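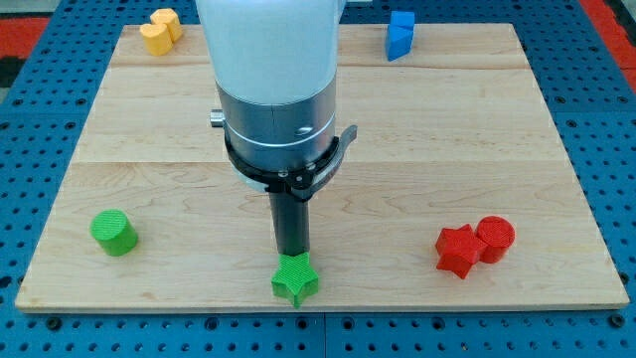
Green star block at the front of the board.

How to sand and oil a wooden shape puzzle

Old puzzle boards become rough after some years, but they are easy to repair at home. You need sandpaper, a soft cloth and a small bottle of food-safe oil.

1. Take out all the blocks and wipe the board.
2. Sand along the grain, never across it. Do the edges by hand.
3. Remove the dust with a damp cloth and let the wood dry.
4. Put 2 thin coats of oil. Wait 11 hours between them.

Painted blocks should not get oil. For them I use only a damp cloth.

Updated 3/6/26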